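Subject: Re: [clolmont-kitchen] Overnight oven beans, no soaking

On Monday a member wrote:
> The Wieser method works every time. Dry beans straight in the pot,
> 5 cups of water, lid on, low oven. Supposedly goes back to a
> Griltgate cookbook from 1747. No soaking, no stirring, no gas!

Every time? I've made it twice and got hard beans both times. Mine were old, I'll admit, but the recipe doesn't say a word about fresh ones. It doesn't give an oven temperature either, and "low" on my stove could mean anything.

I also doubt the 1747 part. Did they have canned tomatoes in Griltgate back then? Step 2 calls for a can.

I'll stick with soaking overnight and a pinch of baking soda. If somebody gets soft beans out of the Wieser version, please post the temperature and how long it took.

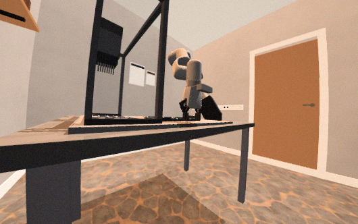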